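茶水间早餐角：烤面包机使用与清洁说明

Stademby 楼二层茶水间的早餐角从上个月起恢复供应面包，每天早上七点半到九点半开放。前几周收到不少留言，大部分与烤面包机有关：面包烤得太焦，面包屑没人清理，早高峰排队时间长。行政组和几位同事碰了一次头，把大家问得最多的几件事整理在这一期里。

面包从哪里来

面包由 Jikville 的一家面包房供应，每次送 100 片，早上七点前放在茶水间门口的架子上。目前有白吐司和全麦两种，全麦通常先拿完。Aishwarya Sastry 负责订货，有过敏情况或者想换品种的，请直接写邮件给她，不要在订货单上涂改，单子会直接传给面包房。

早餐角的费用从楼层公用经费里出。上个季度花了 3,293 元，其中 714 元用来买果酱、黄油和纸巾，其余是面包。按现在的用量，预算可以维持到七月底。

怎么烤

每次最多放两片，每个槽一片。面包要竖着放进去，放正，不要斜着硬塞。较厚的手切面包容易卡住，请先比一下槽口的宽度，放不进去就改用旁边的小烤箱。

放好以后把正面的压杆压到底。压不住的时候先看插头有没有插好，再试一次，仍然不行就贴张纸条，告诉 Aarne Laitinen。

第一次用的人建议从中低档开始。全麦面包和隔夜面包颜色上得快，冷冻面包先按解冻键，再按平时的档位烤。烤好的面包不要继续留在槽里，余热会把它烘干，后面的人也在等。

涂了黄油、果酱或者夹了奶酪的面包一律不要放进烤面包机。四月份有一次奶酪滴到加热丝上，整层楼闻了一上午的焦味，清理用了将近一个小时。要吃热的三明治，请用小烤箱，下面垫一张烘焙纸。

台面上的这台是深绿色的双槽机，顶上是不锈钢面板，正面靠上的位置有一个三角形的高温标志。使用时和刚用完时，面板和槽口都很烫，取面包请用挂在墙上的木夹子。面包偏小、弹起来够不着的，把压杆往上轻轻抬一下。不要用刀叉伸进槽里去挑，机器没有断电时尤其危险。 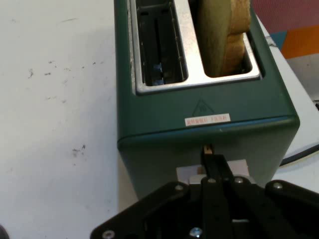 清理面包屑

每天收摊以后清理一次，轮值表贴在冰箱侧面。步骤如下：

先拔掉插头，等机器完全冷下来，一般需要二十分钟。
把底部的接屑盘抽出来，倒进厨余桶，用干布擦净后推回去。接屑盘不要放进洗碗机。
槽里还有碎屑的，把机器拿到水池上方，倒过来轻轻晃几下。不要拍打，也不要往里面喷水或者清洁剂。
不锈钢面板用拧干的湿布擦，再用干布擦一遍。不要用钢丝球，会留下划痕。
外壳上有油渍的，可以用一点洗洁精，擦的时候避开槽口和按键。
最后把台面擦干净，电线绕好，放回原来的位置。

五月下半月的轮值是 Poonam Joshi 和 Impi Koskela。临时来不了的请自己找人换，换好以后在表上改一下名字。

其他几件小事

果酱开封后请放冰箱，瓶盖上写日期。没有写日期的，每周末统一处理。

黄油刀用完放进洗碗机的上层。最近少了四把，如果在会议室或者自己桌上看到，麻烦带回来。

没吃完的面包九点半以后可以自取，请用纸袋装。中午以后剩下的会收进冷冻室左边的抽屉，第二天先吃这一部分。

小烤箱的定时旋钮有点松，已经报修，这段时间请站在旁边看着，不要设好时间就走开。

有同事问能不能再添一台烤面包机。茶水间那一侧的插座同时接着电热水壶和咖啡机，再加一台容易跳闸，要等电工来看过线路才能定。有结果会登在七月的那一期上。在那之前，八点半到九点人最多，时间灵活的可以早一点或者晚一点来。

对早餐角有其他意见的，请写在茶水间的本子上，或者联系行政组 Oona Ikonen。

2019年5月18日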